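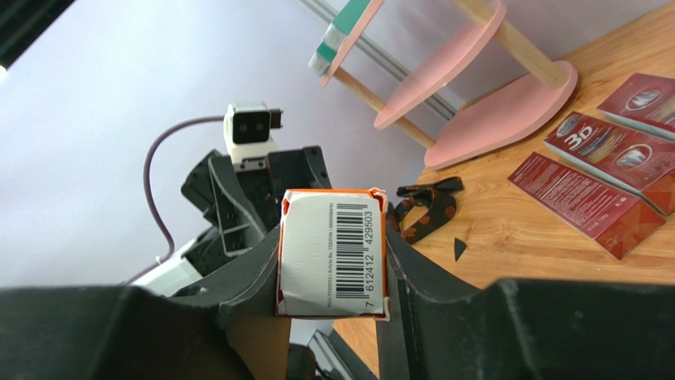

Where Does an Old Box Go?

Home | Stories | Make and Do | Ask Us | For Grown-Ups

Think of all the boxes that come into your home in a week. There's the cereal box, and the toothpaste box, and the one the light bulbs came in, and maybe a great big brown one that your little brother climbed into before anyone could flatten it. A box does its job for a while and then, one day, it's empty. So what happens next?

To answer that, we have to start with a tree. Cardboard is a kind of thick paper, and most paper is made from wood. If you could look at a bit of wood through a strong microscope, you'd see that it's made of tiny threads called fibers. They're so thin that you'd have a hard time seeing just one by itself! To make paper, people turn the wood into a wet mush called pulp, spread the pulp out flat, squeeze the water from it and dry it. The fibers cling to each other as they dry, and there you have a sheet.

Try this at home: tear a strip of thin cardboard slowly, and look closely at the torn edge with a magnifying glass. Do you see the fuzzy bits sticking out? Those are fibers, and many of them have been hiding in there since they were part of a tree.

Thin Boxes and Thick Boxes

A cereal box is made of flat, thin board. It's easy to fold and easy to print bright colors on. The brown boxes that heavy things travel in are made another way. Look at the edge of one and you'll see 3 layers, with two flat sheets on the outside and a wavy one in the middle. The wavy layer is full of air, which makes the box light, and all those little arches make it strong too – a bit like a row of tiny bridges standing side by side.

On the Way to the Mill

Let's follow the boxes from a town called Wultville. They go out to the curb at 6 in the morning, when most of the children there are still in bed. A truck takes them to a sorting center, where the cardboard is separated from the cans and bottles and then squashed into big square bundles called bales. The paper mill at Ilmont can take in 170 bales in a day, and if you stacked those up in your school gym you wouldn't have much room left for playing ball.

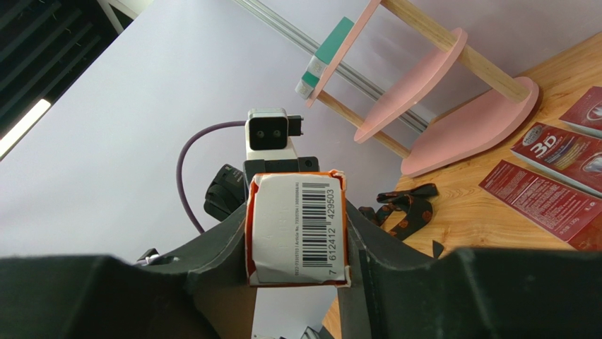 At the mill the bales go into an enormous tub called a pulper. It works rather like a kitchen blender, only you could park a car inside it. Warm water goes in, the whole lot swirls around and around, and the cardboard falls apart into (you guessed it) mush. Screens catch the things that shouldn't be there, such as staples and sticky tape. Then the mush is spread out, squeezed and dried, and it's ready to be made into boxes all over again.

Can this go on forever? I'm afraid not. Every time fibers go through the mill they get a little shorter, and very short fibers don't hold on to each other well. That's why mills often mix in some new ones to keep the board strong.

How You Can Help

Flatten your boxes, and keep them out of the rain if you can. Take out any plastic bags. Greasy pizza boxes are a puzzle, as some towns want them and some don't, so ask a grown-up to help you find out the rule where you live. And if a box still has some life in it, keep it for a rainy afternoon. With 2 shoeboxes and some string you can make a very good train.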